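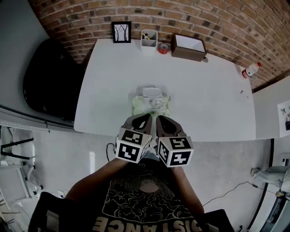

音乐厅音响设计的讨论，长期围着混响时间这一个数字转。中频满场混响若落在一点八秒上下，方案就算过关，剩下的预算便流向座椅和灯光。我认为，对于以室内乐和小型合唱为主的中小型厅堂，这种做法把次序弄反了。早期侧向反射对听感的贡献，在多数座位上大于混响时间十分之一秒的出入，而侧向反射取决于墙的形状。弧形红砖墙就很能说明问题：砖缝和砖面的细小起伏只对高频有些散射作用，到了中低频，墙体几乎就是一整块反射面，凹的一侧会把声能向内汇聚，凸的一侧则把它散开。同样的砖，朝向一换，结果相反。材料表上的吸声系数反映不出这一点。

Gornileo厅是一个现成的例子。该厅有400个座位，平面近似鞋盒，后墙向内凹进。验收报告里的混响时间曲线相当平直，各频段都在允许范围之内。可是听过几场弦乐四重奏的人大多有同样的抱怨：后区中部大提琴的拨弦带有明显的第二个声头，而两侧靠墙的座位反而清楚。原因并不复杂，后墙的曲率中心恰好落在后区第三排附近，反射声在那里汇集，时延又超过了融合的上限。按单一指标验收，这样的缺陷不会被发现。

Muvlow厅的情况相反。它由旧仓库改建，有700个座位，混响偏短，按教科书的标准只能算勉强合格。侧墙保留了外凸的砖垛，间距不等，舞台上方挂了8块可调反射板。合唱团在这里排练时，声部之间能够互相听见，音准的漂移比在Gornileo小得多。无伴奏作品唱到末段，降幅通常能控制在听众不易察觉的范围内。我更愿意把这归因于舞台支持度，而台上的早期反射在招标文件里常常连一行都没有。

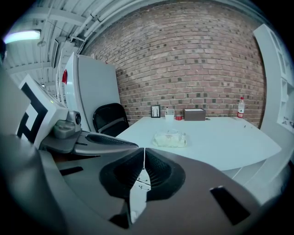

测点应当放在哪里

现行做法是在观众区均匀布点，取平均值。平均值对管弦乐大厅尚有意义，对小厅则会掩盖问题。Gornileo当年布了6个测点，没有一个落在聚焦区内，报告因此十分好看。我的主张是，测点先按几何关系确定：凡有凹面，必须在其曲率中心附近加密；凡有挑台，必须在挑台下最深处设点。其余的点再谈均匀。

声源位置也应当改。测试时全指向声源多放在舞台正中，而四重奏的大提琴偏于一侧，合唱的男低音往往站在后排。声源移动两米，侧墙第一次反射的到达时间就会变化好几毫秒，清晰度指标随之改变。只测一个声源位置，等于默认所有演奏者都站在指挥台上。

关于可调吸声帘

常见的反对意见是：几何缺陷可以用可调吸声帘补救。Quaye合奏团在Gornileo演出时确实试过，把后墙的帘子全部放下，第二声头减弱了，但高频也一并被吸掉，羽管键琴在后区只剩下轮廓。帘子对低频基本无效，大提琴的低音区照旧浑浊。用吸声去纠正聚焦，付出的是响度和明亮度，而小编制恰恰最缺响度。

可行的替代是扩散。在凹墙前加一层深浅不一的木格，有效深度约为目标频段下限波长的四分之一，即可打散中频以上的汇聚。这需要占用一部分后排空间，会损失若干座位，业主通常不愿意。我见过的两次讨论都停在这里。

对招标文件的建议

第一，混响时间保留，但允许偏差可以放宽。第二，侧向能量因子和舞台支持度列为必测项，逐点报告，不接受只给平均值。第三，任何凹面都应在方案阶段提交反射时序图，由音响顾问签字。

Gruteo厅的改造预计在九月进入招标，目前流传的草案仍只写了混响时间和背景噪声两项。该厅的观众席后墙同样是一道弧线，弧心的位置在草案所附的平面图上用圆规就可以量出来。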